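Forums > School Clubs > Robotics > Two-arm projects

Search this site... Go

Gripper drops small parts when lifting out of a tray

Posted by tornby_club, October 11, 2022

Our club is working on a sorting project with two arms. One arm has to take a toy out of a tray and put it down where the other arm can reach it. Picking up from a flat surface is fine. Out of the tray we logged 93 tries and the toy slipped on most of the bad ones right after the fingers closed. We need this working before our open house in March. Is this a grip force problem or a position problem?

6 comments · 10 shares

Bultness

Most likely position. Small cars are rounded on top, so if the fingers close too high they slide off when you start to lift. Lower your grasp height a little at a time and write down each setting. Also check that the fingers aren't touching the tray floor before they close. Ours did that for weeks and we blamed the motors.

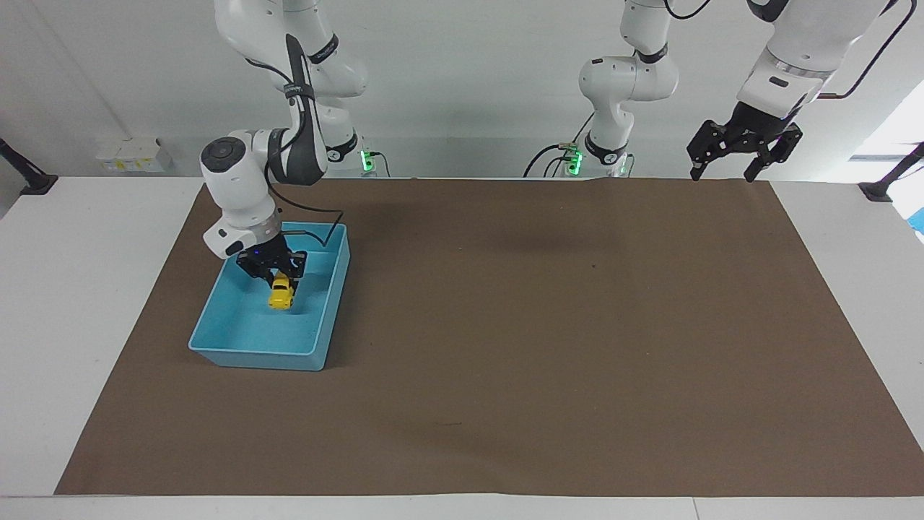
How long should the arm wait after the fingers close before it lifts?
Start with a pause of 600 milliseconds and shorten it once the pickups are steady. If the lift command goes out while the fingers are still moving, the grip is only half made.

The other thing I would do is run one arm by itself until it is reliable. Keep the second arm parked with its gripper open and well clear of the tray. When we ran both from the start we couldn't tell which program had the error.

Huamán

Agree on the height. Tray walls matter too. If the toy ends up against a sloped side, come in from a different angle or have a person set it back in the middle while you are testing.

Ploltine

Try rubber on the fingers. Worked for us.

3 people found this helpful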